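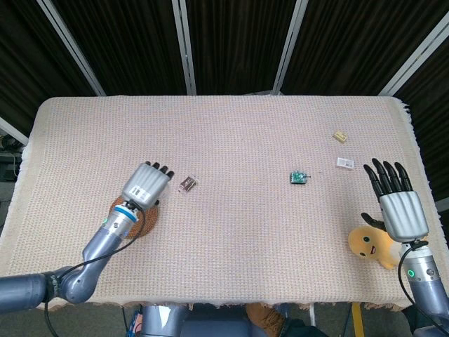 The beige woven cloth on the table, fringe at the right.

Histthorpe youth holiday program
Enrolments for the July holiday program at the Aitken Street centre close on Thu 16 May. There are 17 places left in the junior group, ages eight to 11. The Jekent Fund has given us $3,000 towards fares, so bus travel is free this year — lunch is still bring your own. Forms go to Xuelian Lu at the front desk. Anyone who missed out in March goes to the top of the list.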